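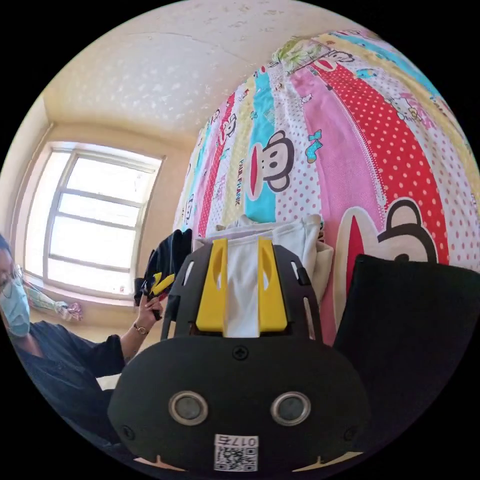 **Product review: Tekell hand-held gripper, paired set**
Nododdale Equipment Assessment Office
Reviewer: Oluf Østergaard
June 7, 2020

**Finding:** Not recommended for new purchases until the release fault described below is corrected. Sets already in service may continue in use under the restrictions in the final section.

The Tekell is a two-finger gripper, supplied by Sveinbjörnsson, which the operator holds and works by hand to record grasping motions for later use on a robot arm. This office has reviewed it once before, on the bench, and found no defect. The present review covers its use on clothing and bedding in a furnished bedroom at the Dudar site. Soft goods were outside the scope of the bench trial, and the fault reported here did not appear in it.

## Build and handling

The general standard of construction is good. The yellow fingers sit straight in their black frame and had no measurable side play on delivery. The housing screws are ordinary cross-head screws, so a unit can be opened with tools that every site already has. Labels are placed low on the housing and stayed legible through the trial, although the number is printed small and operators asked for a larger one.

Weight is acceptable for short sessions. After longer ones, two operators reported soreness at the base of the thumb. The grip has no adjustment for hand size, and this remains the most common complaint in the comment sheets.

Grasping performance on cloth was better than expected. The fingers picked up single layers cleanly and held heavier garments by a hem or a strap without slipping.

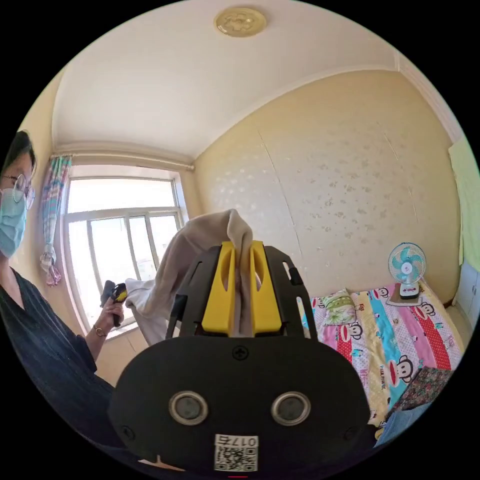 *Gripper 017, fingers closed on beige cloth.*

## The release fault

Unit 017 was used for 191 recorded grasps. In 20 of these the fingers did not open fully when the operator let go of the trigger. The cloth stayed held at one corner, and in most cases a second squeeze and release freed it. In five cases the second attempt had no effect and the operator had to pull the cloth out by hand.

The other unit in the set completed 82 grasps on similar items with no such event. The office does not take this as evidence that the second unit is free of the fault, as it was used mainly for steadying garments and its fingers were seldom closed under load.

On inspection, lint and a short length of sewing thread were found wound into the finger slide on 017. The slide is open on its inner side and has no cover or brush. Cleaning restored full travel, but the fault returned during the same session. The supplier's manual specifies a cleaning interval for rigid objects only and says nothing about textiles.

A smaller defect should also be noted. When the slide sticks, the unit continues to log the grasp as complete. Several recordings therefore show a release that did not take place, and these must be found and removed by hand before the data can be used. The office regards this as a design error – a stuck finger should be reported by the device itself.

## Safety

No injury occurred. The concern is with the five cases cleared by hand. A stuck finger remains under spring tension, and when the thread gives way the slide moves without warning. One operator had a fingertip between the fingers at that moment and withdrew it unhurt. The risk is greater when one person is working in the pile while another holds the gripper, an arrangement that was common in this trial and was not covered by the written procedure. 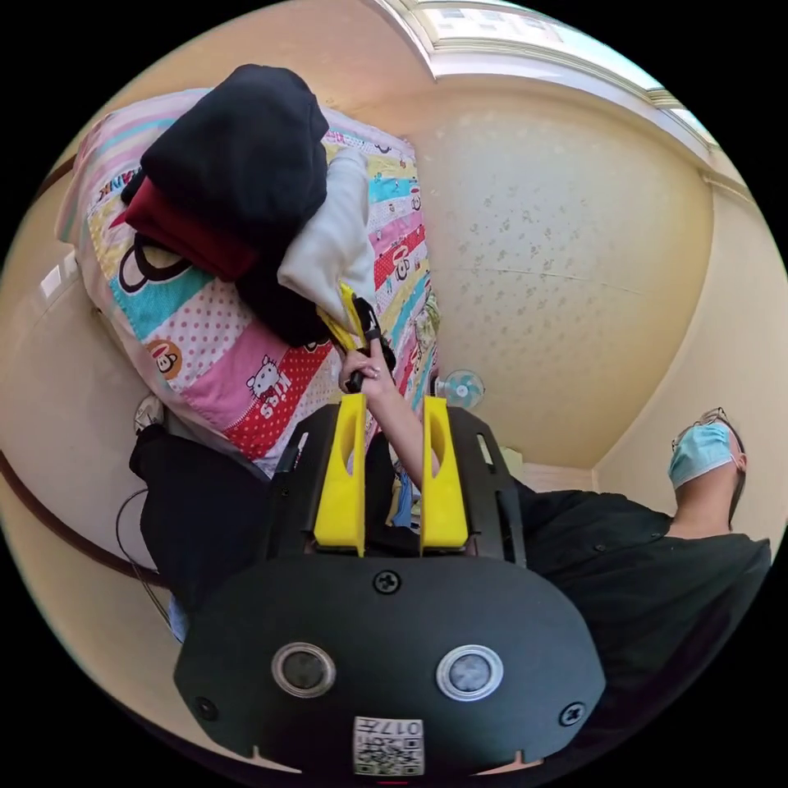

## Conditions of continued use

1. Cloth caught in the fingers is to be cleared only by the operator holding the gripper. Other persons keep their hands out of the work area until the operator confirms that the fingers are open.
2. The trigger is to be squeezed and released twice before any cloth is pulled.
3. The slide is to be inspected for lint and thread before each session and at every break.
4. A unit that sticks again after cleaning is to be withdrawn and tagged.
5. Recordings from 017 are to be held back until the release times have been checked against the video.

Sveinbjörnsson has been sent the trial log and has acknowledged the fault in writing. A covered slide has been offered for testing in September. The rating will be reconsidered when that part has been tried on the same range of garments.

**Rating:** Build, good. Grasping, good. Release, unsatisfactory. Documentation, incomplete.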